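Kaijage Community Forum > Two-arm setups > Faults and safety

Right gripper stays shut after the arm is paused, fault 705

Posted by gravell_bench, 26 Feb 2022

We have two arms on one bench with a long wicker basket between them. The job is simple: soft toys go into the basket and come out again, one at a time, left arm or right arm depending on which side the toy is on. It ran for two weeks with no trouble.

Since Thursday the right gripper has been throwing fault 705 on release. The arm moves to the drop point, the open command goes out, and the fingers stay shut. The log says "position not reached" and then the whole right side goes to hold. The left side keeps running. That last part is what worries me, because the person resetting the toys leans in over the table when they see the right arm stop.

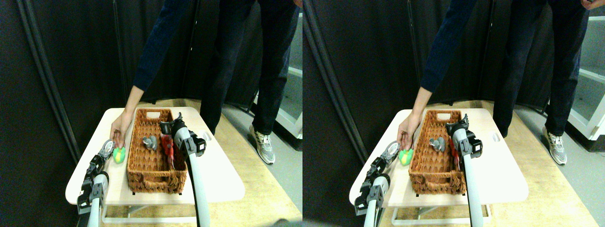
Reaching in at the left end of the basket, with both grippers at the table.

Things I have tried so far: power cycle, reseating the connector at the wrist, homing both grippers, a slower open speed. Homing clears it for a while. Then it comes back, usually on a small toy and hardly ever on a big one.

Grip force is set to 100 on both sides, which is what the setup sheet had. Firmware is the same on both. I swapped the two control cables and the fault stayed on the right.

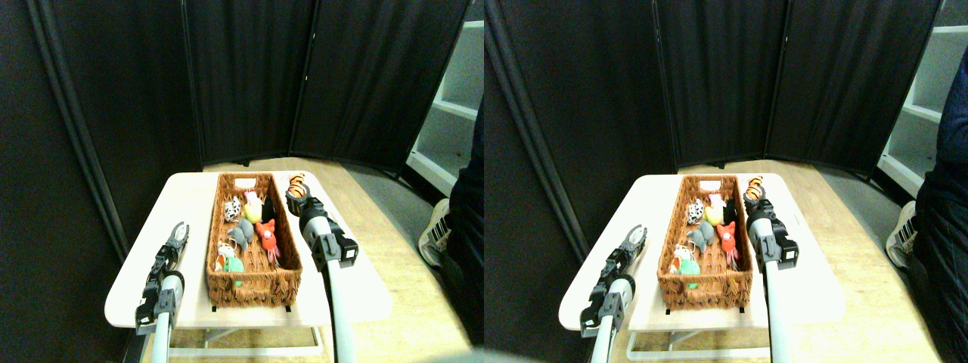

The large plush toys give a lot when they are squeezed, so the fingers never close very far on them. I don't know if that matters. I would like to know two things: what is causing the 705, and whether one arm is supposed to keep moving when the other one has faulted.

imden_tech

705 on release is nearly always the fingers closed past the point where the motor can start them open again. You swapped the cables and it stayed on the right, so leave the cables alone.

Do this with the power off and the arm supported:

Take the finger cover off and look for thread or stuffing in the slide. Plush sheds more than you would think. Ours had a wad of red fuzz behind the inner finger, packed in tight.

Check the closed stop. If the fingers can close all the way with nothing between them, the stop has moved. Small toys are the ones that let it close that far, so that fits what you are seeing. 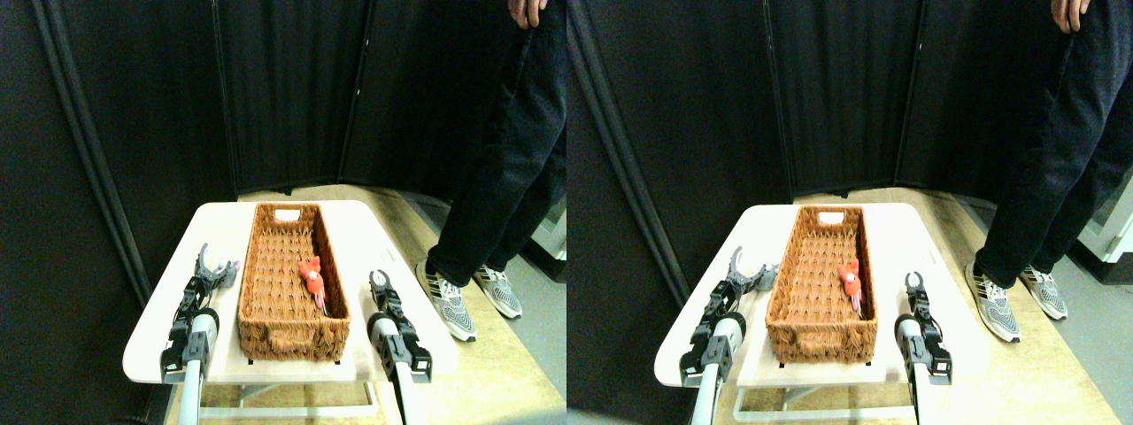
Then drop the grip force. 100 is far too high for something that soft. Start at 40 and go up only if it slips. Before you go back to toys, run the open and close cycle with nothing in the fingers. I ran 2000 cycles on mine after cleaning and got no faults, but a few hundred should show you if it is still there.

About the second thing, no, it should not keep moving. Out of the box the two sides are separate and a fault on one does not stop the other. There is a setting called linked hold in the Drisar controller, on the safety page. Turn it on. It is a software hold only, so it does not replace the stop button.

kaijage_user_700

had the same thing, turned it off and on and it went away

drisar_floor

The fix above is right for the gripper. I would deal with the other part first, though.

Linked hold helps, but an arm in hold still has power on the motors and it can start again when the fault clears. If homing clears your 705, then someone pressing Home at the screen could wake that side up while another person has a hand by the basket. We had that happen last March. It was a bump on the wrist and no injury, but we changed the routine the same day.

What we do now: stop button in, wait for both status lights to go out, then reach in. Whoever is at the table is the one who pulls the button back out. Clearing a fault from the screen is not allowed while anyone is inside the tape line.

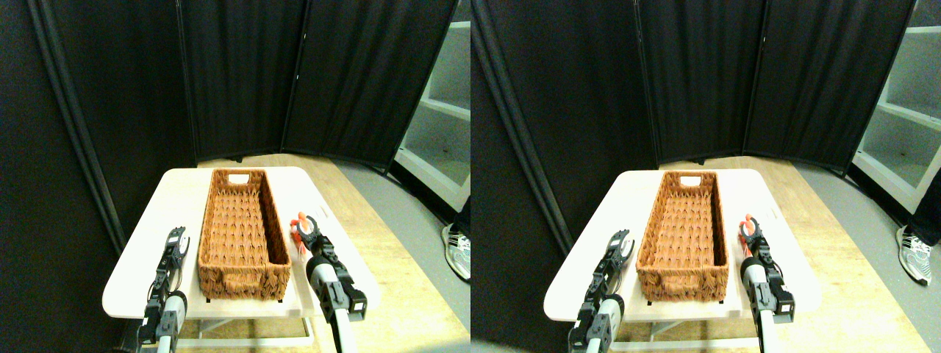 If the gripper has faulted with a toy still in it, leave the toy there until the stop is in. Don't pull on it. Pulling drags the fingers against the stop and you can end up with a bent slide on top of the fault — a new slide took us over a month to get.

gravell_bench

Cover is off. There was thread in the slide on the right and none on the left. The closed stop screw was loose too. I cleaned it, set the stop and put the force down to 40 on both sides. Linked hold is on and the stop button routine is taped up next to the screen. Running empty cycles now and will post the count on Monday.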